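Preveck Dual-Arm Bench Cell, Model 747
Setup and Care

The Model 747 is a bench cell for handling household items. It is supplied by Zusus and ships with both arms mounted on the front rail.

Setup
Place the cell on a level surface. Tighten the base mounts before the arms are powered. Each arm carries its own wrist camera, and the camera cable must be left enough slack for the full travel of the wrist. Route the remaining wiring through the slotted trough below the rail.

Routine care
Check the bolts on the white links every 10 days of use. Wipe the tabletop with a damp cloth. Gripper fingers are replaced in pairs, under part number 566.

Racks and loose items should be set within reach of at least one gripper before a run begins. 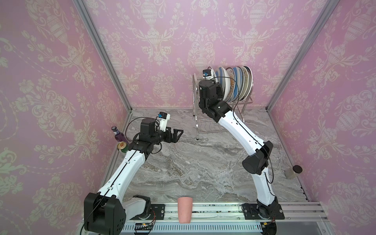
After any change to a wrist camera, the arm concerned must be recalibrated using procedure 109 in the Riquelme service manual. Spare cables are held at the Prurkby depot.

Page revised 26 Sep 2020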